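Cómo evaluar si un robot puede ordenar un escritorio

El presente procedimiento, aplicado en el laboratorio Bañuelos, permite valorar una tarea doméstica sencilla con dos brazos.

1. Coloque sobre la mesa útiles de oficina corrientes.
2. Fije un límite de 180 segundos por intento.
3. Realice 39 intentos sin intervención humana.
4. Anote como fallo toda caída de un objeto. 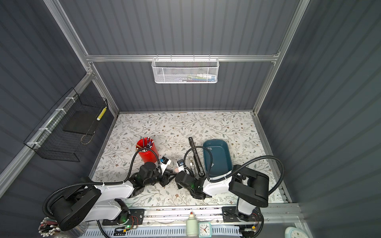
Puesto de trabajo con dos brazos, portalápices rojo y bandeja ovalada.

Un resultado favorable no acredita autonomía en el hogar. Repita la prueba con otra disposición de los objetos antes de emitir el informe.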